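Flashlight for power cuts, which one to keep at home?
Forum: Home and Household > Everyday Things
Page 1 of 1

iturik_reader
Hello to all. In October we had three power cuts in our building and each time I was searching for a light with my hands along the wall. My phone was at low battery also. So I decided to buy a proper flashlight, but in the shop there are too many. The seller at Halliday wanted to give me one with 900 lumens, which he said is the best for everything. I only want to find the fuse box and go to the bathroom at night. Do I need so much light? And is it better to have the kind that charges by cable, or the kind with normal batteries?

slowkettle
You do not need 900 lumens inside an apartment. I have one like this and when I use it in the corridor the white wall throws the light back into my eyes, and after it I see nothing. It has a low mode, but you must press the button two times to reach it, and in the dark I always forget.
For batteries I say normal ones, AA. Rechargeable is nice when you remember to charge it. A flashlight can lie in the drawer all winter, and then the cut comes and it is dead.

marrowfield
I do not agree with slowkettle. Normal batteries can leak if you leave them inside for a long time. I lost two good flashlights in this way, the spring was green and I could not clean it. Since then I have only a rechargeable one from Seritz and I charge it every first Sunday of the month, together with the toothbrush. It is a habit and it costs nothing.

slowkettle
Then keep the batteries outside of the flashlight, in a small bag, tied with a rubber band. Mine never leaked.

marrowfield
And you put them in by feeling, in full darkness, plus and minus? I wish you good luck with this.

iturik_reader
Thank you both. I did not know about the leaking. Maybe I should buy one of each kind? My wife says that the important thing is where we keep them, because we already had one flashlight and it is somewhere in the apartment since we moved.

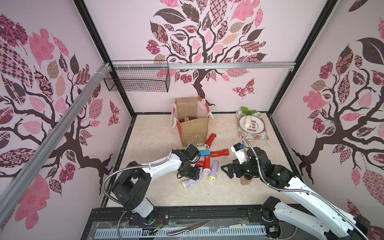 Posted by pondside_annex, 9:48 in the evening
Regular member, Household section

Your wife is right in my opinion. The place is more important than the lumens. If you have several flashlights and they lie on the floor or in different drawers, it is the same as having none when the light goes out. I would hang a basket on the wall near the entrance door, at the height of the hand, and nothing else is allowed in it. No keys, no letters, no coins. In my home the children broke this rule in one week, so I had to move it higher, but now it works.
About the type: I use a cheap Dukenico with AA batteries and I change them when we change the clocks.

slowkettle
A basket is good, but a hook is better. With the basket you must put your hand inside and search. With a loop on the flashlight and one hook by the door you take it directly.

pondside_annex
Not every flashlight has a loop. The one I have does not have it.

slowkettle
You can make it from a piece of cord and strong tape. It is not beautiful.

marrowfield
Can I also mention the headlamp? For the fuse box you need both hands, at least in old buildings where the cover is heavy. My neighbor laughed at me when I came to the stairs with a lamp on my head, and later he asked where I bought it.

iturik_reader
The headlamp is a good idea, our cover is really heavy and one screw is missing. I will look for one with up to 48 hours on low mode, I saw this written on a package but I do not know if I can believe it.

marrowfield
Do not believe it completely. They measure until the light is almost nothing. Half of it is already enough for a power cut.

iturik_reader
Understood. I will buy the headlamp and one simple flashlight with AA, and put both by the door. If I find the old one also, I will write here where it was.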